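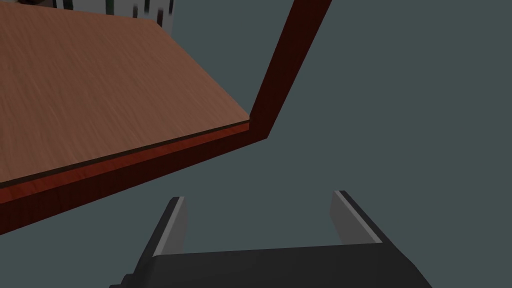

What counts as a usable example for the learner?

A usable example is one full attempt at a task, from the reset pose to the stop call, with the camera views, joint readings and operator commands all on the same clock and a result label filled in by a person. If any one of those is missing, the attempt goes in the scrap folder and isn't used for training.

Writing that at the head of this entry as Trinidad asked for it in one sentence and we kept giving her five.

Notebook, August, started 8:40 a.m.

Task set is the double door, simulated house, humanoid with two arms. Kofi at the operator station first, Violeta on labels, me on the logs. Milagros is away until the afternoon. We are still on the Porkard build of the recorder. The newer one drops the first few commands after a reset and I don't want to mix the two in one batch.

Total in the batch when we sat down: 945 attempts, all of them opened and checked by a second person. Kofi wants to stop at a round thousand. I would sooner stop when the spread of start poses is decent, whatever the number is by then.

Start poses are the weak spot. I plotted where the base sits at the beginning of each attempt and nearly everything is bunched up straight in front of the opening. An operator who gets a good start pose keeps going back to it. The learner will do fine from that spot and fall apart a step to either side. Changed the reset script so it picks the base position and heading for us, inside limits, and the operator has to take what comes. Kofi doesn't like it. His first attempts under the new script were slow, and two went past the time limit. I labeled them as time-outs and kept them.

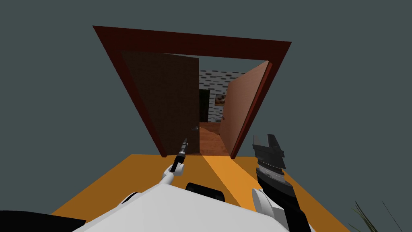 Doors, second batch, operator notes
4 min read

Violeta typed this part up on the group page, so I'm copying it over with her wording mostly left alone.

Grip the tool before the recording starts. We lost a lot of attempts last month to people fishing for it while the clock ran, and the learner picked up the fishing. If an attempt is meant to include the pickup, it belongs to the pickup task and gets that task name.

Keep the idle arm quiet. When one arm is working, operators let the other hand drift, and the drift is different for every person. Violeta can tell Kofi from Estela by the right arm alone. Park it in a comfortable position and leave your thumb off the stick. It does not have to be the same position each time.

Don't back up and retry more than once. One retry is useful, as the learner should see what a recovery looks like. After the second miss, call stop and label it a fail.

Fails are kept. Write a reason. "Bad" is not a reason. The list in the label tool has 4 choices now (missed contact, slipped, collision, time-out) plus a free text box, and please use the box when none of them fit.

End of her part.

10:15. Talked with Estela about lighting. The renderer can vary it per attempt and we have had that switched off the whole time. She wants it on. My worry is that we change the start poses and the lights in the same batch and then can't say which one helped. We agreed: poses now, lights in the next batch, nothing else touched in between. She'll write that on the board so I can't go back on it. 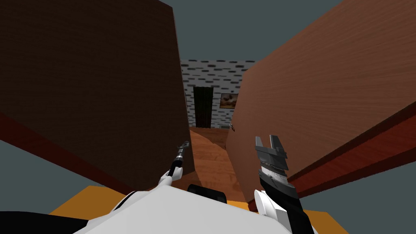
The other thing from that talk was camera height. Estela thinks the head view is pitched too far for this task, so that a small change in base heading swings the picture a lot. I checked the config against the one from the drawer task and they are the same file, so it's at least consistent. Leaving it alone for this batch. Put it on the list for Trinidad, who owns the camera settings.

Clock trouble again. Joint readings run ahead of the images by a bit, and the gap grows over a long attempt. On short ones you would never notice. Hevitz (the old logging machine) does this whenever its disk gets full, so I moved the finished attempts over to Escobar and restarted the recorder. The gap went back to normal. Violeta reran the time check over the morning's attempts and pulled 10 with too much offset. They could probably be fixed by shifting the readings, but I'd have to guess the shift, so into scrap they go. Kofi groaned, because three of those were his best ones from bad start poses.

To do: have the recorder watch the offset live and beep. Flurex has a hook for this that we've never set up.

1:30 p.m. Milagros back, took over as operator. She has a different style from Kofi, a lot of small corrections and a slow approach. Her attempts take longer. I used to think we should coach everyone toward one style, and I'm less sure of that now. For this batch I'm only adding an operator field to the record so we can split by person later and see.
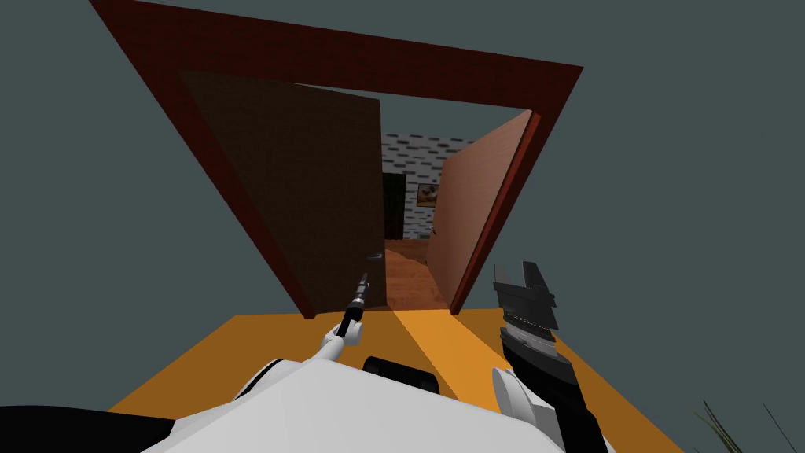 She also asked how long to hold still at the end. We never wrote that down. Some attempts have a good second of stillness and others are cut the moment the door stops moving, so the learner gets a mixed message about when a task is over. New rule, starting with her attempts: hands off the sticks, count to two, then stop. Violeta will tag the older ones by how much stillness they have at the end. We might trim the long ones to match.

Label agreement check, done over coffee. Kofi and Violeta each labeled the same short set without talking. They differed on 4. All of those were the same kind of case, where the tool touches the handle and slides off but the door swings enough to count as open anyway. Kofi had called them success and Violeta had called them slipped. By the written goal it's a success, since the goal only mentions the door angle. Changed nothing in the goal, added a "messy" tick box to the label tool. Those two will go back through their own labels for that case tomorrow.

Left for next session:
Pose plot again once Milagros's attempts are in
Ask Trinidad about head camera pitch
Offset beep
Free up disk on Hevitz before anyone presses record
Estela to draft the light settings for the batch after this one

Recorder off 5:20 p.m. Copy to Escobar running, Milagros will check it in the morning.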